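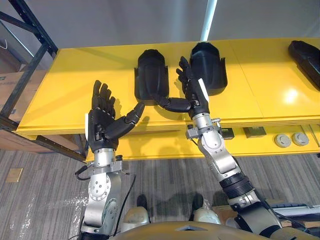 Tuesday, March 18, 2025

Bench notes, yellow table. Mostly about the black covers, which have now eaten two weeks of my life and most of Yanti's patience.

First, the name. The purchase order calls them "housings, curved, black." Khairul calls them boots. Lajos calls them the penguins, and I am sorry to report that the penguins is what stuck, to the point that a supplier email went out yesterday with it in the subject line. Olluvow replied as if it were perfectly normal. I think more of them for it.

Stood two of the three samples upright on the table this morning. They do stand, flared end down, as long as you are gentle with the table. Lying down they roll onto the curve and end up facing any way they like, so from now on they get stood up when they come out of the box. Kamarul wants to lay them in rows because "that's how they ship." They also ship in a truck, and we don't keep one of those on the bench either.

The tabs are the usual headache. Small, sticking out along the edge, exactly where you would put your fingers if you had never picked one up before. Ningsih snapped one clean off a part from the old batch last Thursday and has kept the tab on her keyboard ever since, as a memorial. Asked Olluvow if the tabs could be a touch thicker. Answer: yes, with a new mold, in September, at a price I won't write down here because people read this notebook at lunch.

Parts received so far: 2183. The packing slip said 2000, so either they are generous or somebody over there counts the way Khairul does. He went through the cartons himself on Friday and got 1731, then found another stack behind the door and didn't want to talk about it. I'm going with the receiving scale and leaving it there.

Surface: black plastic shows everything. Thumbprints, lint, chalk from who knows where, whatever was on the cloth you used to wipe off the lint. Yanti tried the blue cloths, then the gray ones, and her written finding in full was "different lint." Next try is a soft brush. If the brush is no good we will tell the customer it's a matte finish and look confident.

The yellow tabletop stays. I know Lajos filed a complaint (on the back of an envelope, unsigned, in his handwriting). Black parts on the old dark bench were a game of hide and seek, and we lost a part down the gap by the wall every other day. On yellow you can see them from the coffee machine. Yes, it gives you a headache by four o'clock. So does the coffee.

To do:

Get the 6 parts back from Pedus that they borrowed "for an hour" before the holidays.

New label on the reject bin. Somebody has written ZOO on the current one.

Ask Ningsih for the fit check sheet, the real one with the gap readings, and not the version with the drawing on it.

Find out who keeps stacking the covers inside each other. They go in beautifully. They do not come out. Two of them are still on the windowsill, joined for life, and Kamarul has been at them with a plastic ruler and is now also short a ruler.

Foam trays for the shelf: Khairul to measure, me to measure again after Khairul.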